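Deposit for a community room booking that was moved to another date
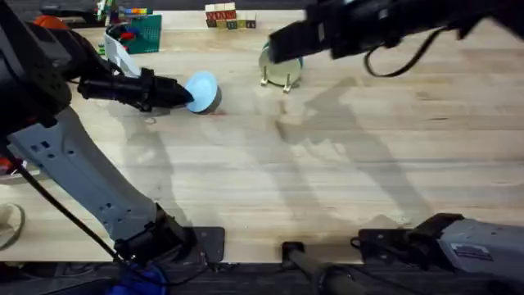 Our association reserved the large room at the Rønning center for a Tuesday evening in July and paid a deposit of 470 kroner at the time of booking. The center has since moved us to a different week on account of floor repairs. The new date is not suitable for all of our members. I would like to know whether the deposit must be returned in full if we decline the new date, and to whom the request should be addressed. The booking was made through Skedano.
Asked by Signe Sjöberg

3 answers

Aslak Løken
Under the standard rental terms, a change of date initiated by the center is treated as a cancellation by the center unless the renter accepts the new date in writing. The deposit is then refundable in full. The handling fee of 65 kroner may be retained only where the renter cancels. Requests should be sent to the bookings office, with the reservation number and the original confirmation attached. Skedano forwards messages but does not decide on refunds — a request submitted only through its contact form may wait some time before it reaches the office. Please do not confirm the new date in the system while the request is pending.

Udent
Our club was in the same position last year at Flallitley. We paid 700 and received all of it back, although two reminders were required. I do not know whether the terms are the same at Rønning.

Former board member
Call them. The office is open in the mornings.

Comment from Signe Sjöberg
Thank you. The confirmation does contain the clause on date changes, on the second page. I have written to the bookings office and have left the new date unconfirmed.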